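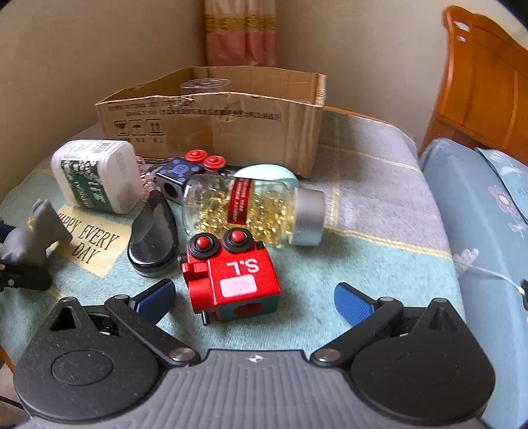 Esvaziar a cama para uma caixa de cartão

Desconfio de qualquer método de arrumação que comece por comprar coisas. O conjunto de divisórias da Roneo custa mais do que tudo o que costuma ir parar em cima da minha colcha, e o plano Keane manda fotografar e etiquetar peça por peça, o que para um frasco de cápsulas e meia dúzia de bonecos me parece um exagero. Uma caixa de cartão usada chega, mesmo com as abas rasgadas, desde que o fundo aguente.

O que é preciso

Uma caixa aberta, um pano, um saco pequeno com fecho e 10 minutos. Já li que se faz em 2. Não acredito.

1. Preparar a caixa

Ponha-a em cima da cama, ao fundo, com a abertura para cima. Se tiver os símbolos de frágil e de manter seco impressos, não lhes dê grande importância: foram lá postos a pensar noutro conteúdo. Carregue no fundo com a mão aberta e, se ceder, reforce com fita por fora. Veja também o que já está lá dentro. Um copo ou recipiente de plástico transparente pode ficar e serve para as miudezas.

2. Separar o que se toma do que se brinca

É o único passo em que não facilito. Frascos de suplementos e de cápsulas não vão para a caixa dos brinquedos, por muito bem fechados que pareçam. Confirme a tampa, leia a validade e leve-os para um armário alto. As cápsulas moles douradas passam bem por rebuçados aos olhos de uma criança, e as tampas «de segurança» convencem-me pouco. Se o prazo acabou em novembro, entregue na farmácia.

3. Os brinquedos duros primeiro

Comboios e carrinhos de blocos vão para o fundo, deitados, com as rodas ou os botões salientes virados para dentro. Tire antes as etiquetas de preço: com o tempo a cola fica pior. A Trotuda vende um removedor para isto. Experimentei e o óleo de cozinha fez o mesmo.

4. Os bonecos por cima 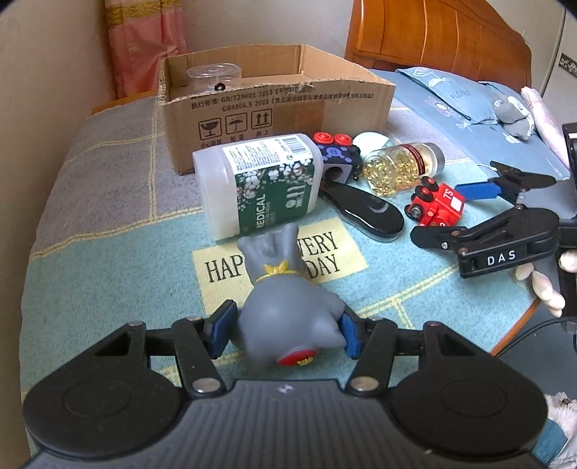
O saco de dinheiro cinzento, com o cordão amarelo ao pescoço. A caixa está aberta ao fundo.

Agarre estas figuras pelo corpo e nunca pelo cordão. As de vinil marcam-se se ficarem apertadas contra uma aresta, por isso deixe-lhes folga. As de borracha apanham pó — passe o pano antes de guardar.

5. Contas e fios

Um colar de contas solto na caixa enrola-se em tudo. Saco pequeno, fecho corrido, e depois para dentro do copo transparente. Enrolar em cartão também funciona, dizem. A mim desfaz-se sempre.

6. Peças sem par

Molas, tampas soltas, coisas pretas e lustrosas que ninguém sabe de onde saíram. Os guias da Dastden recomendam uma «caixa da dúvida», e eu tenho uma há anos, cheia. Experimente a tampa nos frascos que tem em casa. Se não servir em nenhum, lixo.

7. Fechar

Cruze as abas sem fita e escreva o conteúdo num dos lados. Sacuda a colcha no fim, que as contas pequenas ficam nas dobras.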